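Home Essays Kitchen Workrooms Archive Contact

The Dustpan Belongs on the Table

By Ngọc Ninh
2020-11-11

Most advice on cleaning a work table assumes that the debris on it is uniform. It recommends a damp cloth, or a brush, or a hand held at the edge with the other hand sweeping into it. Each of these works for one class of material. A cloth takes up dust and flour and smears anything soft. A brush moves dry crumbs and does nothing useful with a piece of bread the size of a palm. The cupped hand works for small loads and loses part of every large one to the floor.

My position is that a table used for mixed work should have its own dustpan, kept for that table and never used on the floor, and that the dustpan should be the first tool picked up when clearing begins. The cloth comes last.

The objection I hear most often is hygiene. Vy Võ, who shares a workroom with me at Ronstead, regards any dustpan as a floor tool by nature and will not have one near food. The concern is correct and the conclusion is too broad. A pan that has touched the floor should stay on the floor. A pan that has not is a shallow plastic tray with a handle, and it can be washed in the same sink as any other tray. Two pans in different colors settle the matter. We keep a pale one for the table and a dark one for the floor, and they hang on opposite walls.

Capacity is the second point. A flat scoop with a raised rim holds items that a hand cannot hold together: bread, sponges, crumpled paper. The rim keeps them in place while the pan is carried, and the open front lets them go when it is tipped. Large pieces should be picked up and placed in the pan. Pushing them along the surface breaks them, and a broken crust becomes a second cleaning job. Small pieces can be swept in afterward, over the front lip, with the pan held flat.

I would also cover the table. Brown paper is adequate. It should be wide enough that the work stays well inside it, with a margin of bare table left to set things on. The paper gives a matte surface on which pale fragments can be found, although tan crumbs and tan paper scraps are harder to see on it than a bright yellow sponge. Nga Lại prefers white paper for that reason. I find white paper tiring under a ceiling lamp and accept the loss.

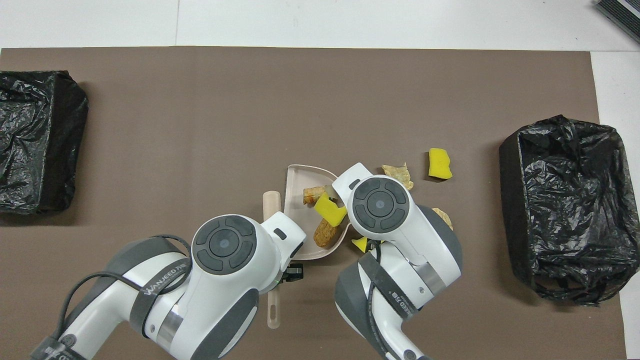 Two bins, one on each side

The third point concerns travel. A single bin under the table or by the door requires a walk for every load, and the walk is where material is dropped. I favor two small bins at table height, one at the left edge of the work area and one at the right, both lined with black bags. The pan then has a short path in either direction, and the person clearing does not have to reach across the work.

Two bins also allow sorting without a lecture about sorting. Bread goes left. Sponges and everything else go right. At Ronstead we changed the arrangement in June, and the rule has held without labels. Cúc Từ argued for a third bin for paper. There is no room for it on our table, and paper that has been under bread is rarely clean enough to recycle anyway.

Liners should be larger than the bin, with enough slack to fold well over the rim. A tight liner slips inward under the first heavy load. The slack is untidy and I have stopped minding it.

On handles

A long handle on a table dustpan is a mistake. It is designed for a standing person and a floor, and at table height it catches on sleeves and on the bins. If the handle detaches, detach it and lay it beside the pan, or put it away entirely. Ours has a slot near the end for hanging, so it goes on a hook. The Zunow pan we tried before it had a short fixed grip, which suited the table better, but the front lip was too thick to get under crumbs. A thin lip matters more than a good grip.

Sponges are consumables. Once a corner has torn off, the rest will follow, and the fragments are harder to collect than the whole. Discard the sponge at the first tear, and check the paper next to the pan for the missing piece before rolling the paper up.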